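Arquivo > Atas > Grupo de Leitura e Memória de Gindholm
Última atualização: junho

Ata da reunião do Grupo de Leitura e Memória
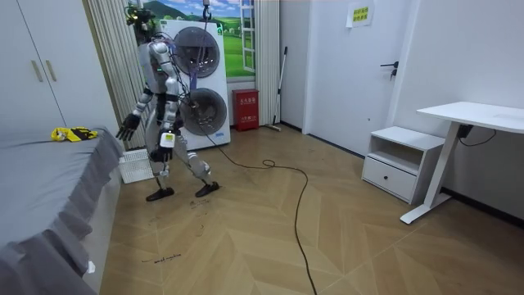 A reunião abriu às 18h30, com chá e um bolo de laranja trazido pela Bronwyn Hollis, que pediu desculpa pela cobertura (não era preciso, estava ótimo e foi-se num instante). Presentes: Bergþóra Arnardóttir, que presidiu, Huia Brunton, Bronwyn Hollis, Angus Whitcombe e Marcelino Rangel, que redige esta ata.

1. Ata anterior
Lida e aprovada, com uma correção pedida pelo Angus: o livro que ele devolveu à biblioteca de Rusurham era o de receitas, e o das marés continua em casa dele. Fica registado, Angus, e ficamos à espera das marés.

2. Leitura do próximo trimestre
Conversámos bastante tempo sobre isto, como já é nosso costume. A Huia defendeu com muito carinho um volume de cartas de emigrantes, porque a avó dela guardava uma caixa inteira delas e sempre lhe pareceu que ali havia um romance. O Angus preferia contos, que se leem no comboio. Votou-se e ficaram as cartas, com dois contos pelo meio para contentar toda a gente. A Bergþóra vai perguntar na livraria McAlister se fazem desconto para seis exemplares, contando com um para emprestar a quem aparecer de novo.

3. Caderno de memórias
A Bronwyn trouxe os textos já passados a limpo e leu em voz alta o da travessia de inverno para Trollance, que nos deixou calados um bom bocado. Faltam ainda as páginas da Huia e as minhas, e prometo que desta vez é a sério. Decidiu-se imprimir 100 cadernos, em papel simples, com capa creme. O Angus achava a capa verde mais alegre e pediu que isso constasse. Quanto ao título, ninguém ficou inteiramente convencido com «Vozes de Cá», mas serve de título provisório.

4. Contas
Pagou-se o café e os envelopes. A Huia entregou os recibos à Bergþóra, que os confere até à próxima reunião.

5. Outros assuntos
O Marcelino (eu, portanto) propôs uma tarde de leitura ao ar livre, com mantas e limonada. A ideia agradou e falta escolher o sítio; a Bronwyn conhece um jardim com boa sombra e vai lá falar com a dona. Pediu-se ainda a quem tenha fotografias antigas da escola que as traga num envelope com o nome escrito por fora.

A reunião terminou às 20h15. O próximo bolo fica a cargo do Angus.

Marcelino Rangel

Categoria: Atas e convocatórias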